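Plimport Kitchen Task Set, Section 5: Microwave Loading

This section covers one chore: putting a cup into a microwave and taking it out again. Robots can do parts of this now. Doors and knobs still cause most failed runs, so do not leave a unit alone with a live appliance.

5.1 Setting up the station

1. Put the microwave on a flat table with room for the door to swing.

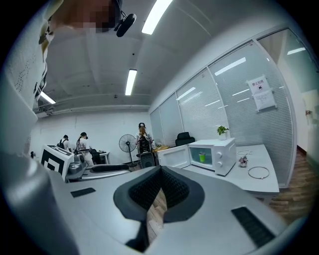 2. Unplug it. Power is only needed for the timer drill in Section 13.

3. Load task profile 715 and check that both grippers close fully.

CAUTION: Keep cables off the walking path.

4. Open the door all the way before the first run – a half-open door counts as a new task.

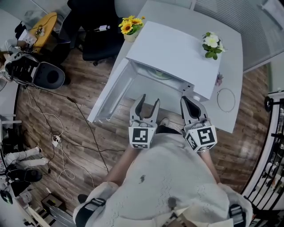

5.2 Recording a run

1. Start with both grippers clear of the door.

2. Pick up the cup, place it on the turntable, let go and back out.

3. Close the door with 2 seconds of steady push.
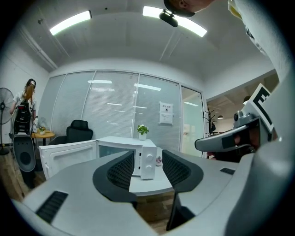
Knob turning is not supported in the Buckley release. Round knobs set one above the other, as on this microwave, leave little room for a wide finger, and the grip tends to slip before the timer moves. Set the knobs by hand.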